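4.2 Does pattern change how large a room feels?

The claim that busy wallpaper "closes in" a small room is repeated so often in decorating manuals that few authors bother to support it. Demirtaş cites a single source, which in turn cites a trade pamphlet. Birkett's survey is the usual fallback, and it deserves a closer look than it has received.

Barry Birkett mailed a questionnaire to 3000 households in Brellbridge and got 463 back. We have two objections. The first is the response rate, which the original report passes over in one line. People who return a long form on wallpaper are likely to be people who care about wallpaper. The second concerns the wording. Respondents were asked whether their patterned room felt "smaller than it should." That phrase invites a complaint, and the form had no matching question for rooms painted a plain color. The survey may tell us that people in small rooms wish they had larger ones. We doubt it tells us more.

Thygesen's work is more careful. He had eight readers sort printed samples by how "near" each one looked, and found that large, dark motifs were judged nearer than small, pale ones. We have no quarrel with the result as far as it goes. But a sample held in the hand is not a wall, and the samples were all viewed one at a time, flat, under a desk lamp. Nothing in the study bears on what happens when the same pattern meets itself at a corner – and corners are where most of the folk advice is aimed.

The Skurel and Bellus catalogs show how loosely the terms are used. Both sort their papers into "open" and "dense" designs, yet neither says how the line is drawn, and we found near-identical florals listed under opposite headings. Designs that mix a vertical element with scattered flowers are the hardest to place (Figure 2). By the usual rules the stripes should add height while the blossoms pull the walls inward. Which effect is supposed to win is never stated.
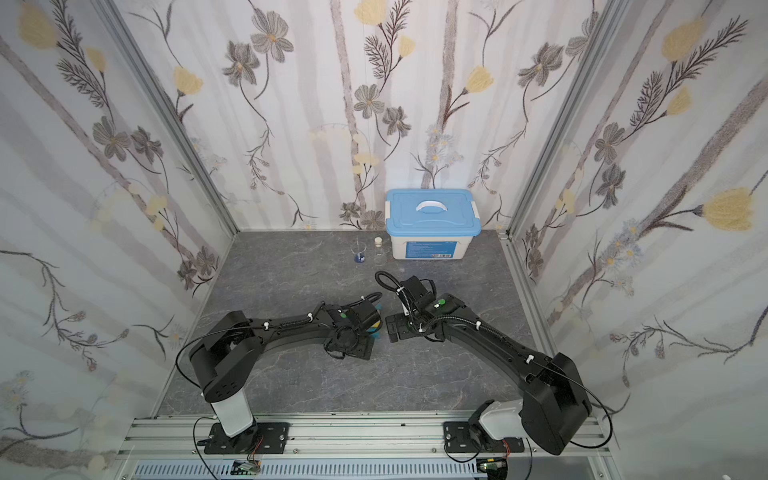 Figure 2. Floral paper with soft vertical stripes on three walls.

A reader who accepts both rules can explain any outcome after the fact, and this is our main complaint about the literature. If the room feels tall, the stripes did it; if it feels cramped, blame the flowers. Until someone measures judged size in the same room before and after papering, with a plain room as a control, we see no grounds for treating either rule as a finding.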